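サイト内検索 キーワードを入力 検索

よくあるご質問:ぬいぐるみ・布製玩具の寄贈について

1月更新
文:ダミル・ゲオルギウ(ポリナーノ文庫 寄贈受付係)

ポリナーノ文庫では、ご家庭で役目を終えた布製玩具をお預かりし、提携する保育施設および小児病棟の待合室へお届けしております。昨年度は2,062点のご寄贈を賜りました。お申し込みの前に、以下の各項目をご一読くださいますようお願い申し上げます。

Q どのような品を受け付けていますか。
A ぬいぐるみ、指人形、布絵本、布製の積み木を対象としております。大きさは、全長560ミリメートル以内のものに限ります。これを超える品につきましては、保管棚の都合により、事前にご相談ください。

Q 受け付けできない品はありますか。
A 次の品はお引き受けいたしかねます。
・電池または音声装置を内蔵し、取り外しができないもの
・ビーズ、小豆等の粒状の中材を使用したもの
・縫い目のほつれにより中綿が露出しているもの
・たばこまたは香料のにおいが強く残るもの
目や鼻等の部品に緩みがある場合は、当文庫にて縫い直しのうえ使用することがございます。

Q 発送前に洗濯は必要ですか。
A 洗濯表示に従い、ご家庭で一度お洗いください。洗濯表示が失われている品は、中性洗剤を溶かしたぬるま湯で押し洗いし、陰干しにて中心部まで十分に乾燥させてください。柔軟剤のご使用はお控えください。水洗いのできない品は、表面のほこりを払い、その旨を申込書の備考欄にご記入ください。

Q 梱包の方法に決まりはありますか。
A 段ボール箱をご使用ください。再利用の箱でも差し支えございません。圧縮袋のご使用は、中綿の戻りが悪くなるためご遠慮いただいております。箱の内側に余裕がある場合は、厚紙や小箱等を添えて品が動かないようにしてください。新聞紙はインクが布地に移るおそれがありますので、無地の紙をお使いください。
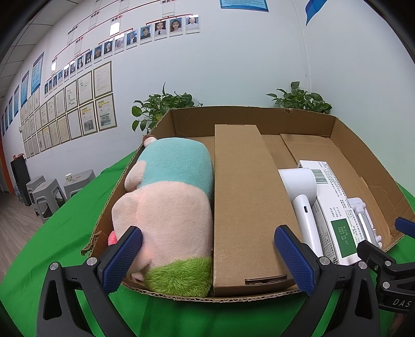

申込書の控えは、封をする前に箱のいちばん上へお入れください。複数の箱に分けてお送りになる場合は、それぞれの箱に受付番号をご記入願います。

Q 送料はどちらの負担となりますか。
A 恐れ入りますが、送料はご寄贈者のご負担とさせていただいております。サラギ分室の窓口へ直接お持ち込みいただく場合、費用はかかりません。窓口の受付時間は午前9時から午後4時までです。

Q 到着後はどのように取り扱われますか。
A 到着した品は検品室にて縫製、汚れおよび部品の状態を確認し、必要に応じて再度洗浄いたします。その後、届け先の施設からの希望に合わせて仕分けを行います。到着からお届けまでは、おおむね9週間を要します。

Q 届け先を指定できますか。
A 個別のご指定は承っておりません。ただし、保育施設または医療施設のいずれかをご希望の場合は、申込書の該当欄にご記入いただければ、可能な範囲で配慮いたします。

Q 使用に適さないと判断された品は返却されますか。
A 返却をご希望の方は、申込時に「返却希望」の欄へ印をお付けください。着払いにてお返しいたします。お申し出のない品は、布地を補修材として活用するか、自治体の区分に従って処分いたします。

Q 受領証は発行されますか。
A ご希望の方に、郵送にて発行いたします。寄附金の領収書とは異なりますので、税務上の手続きにはお使いいただけません。

Q 施設として提供を受けるには、どうすればよいですか。
A 施設長名による申請書をドレルノ本部宛てにご提出ください。初回のご提供後に、使用状況についての簡単な報告書をお願いしております。

関連する項目
・寄贈申込書の記入例
・サラギ分室へのアクセス
・布絵本の補修講座について
・木製玩具の受付休止のお知らせ
・提供を希望される施設の方へ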